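Why internal doors stick in summer

By Salma El Idrissi
July

A timber door is wider in a damp month than in a dry one. The change is small, and it happens almost entirely across the grain, so the height of the door hardly alters while the width can grow enough to close the gap on the latch side.

Rogério Assunção, a joiner at Fistmont, works to a gap of 4 mm between the door and the frame on each long side. Older houses often have less, after several coats of paint. He advises measuring the gap at the top, middle and bottom before removing any wood - a door that binds only at the top usually has a loose upper hinge.

Panelled doors cope better than solid boards. The panel sits in a groove and is left unglued, so it can swell and shrink without pushing the outer members apart. Paint that bridges the joint between panel and frame will often crack in the first winter. 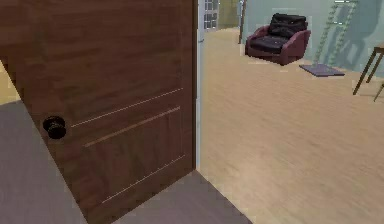 Finding the tight spot

Close the door on a strip of thin card and draw the card along the edge. Mark in pencil where it grips. Check the hinge screws first and tighten them by hand. If the door still binds, plane the hinge side where possible, as the latch side holds the lock and is harder to refit.

Seal any bare edge the same day, including the top and bottom. Assunção finds the bottom edge unsealed on most of the doors he is called to, and about 30 of those he rehung last year had never been painted there at all.

Last updated: July
Contact the Clirau desk | © Clirau | Back to top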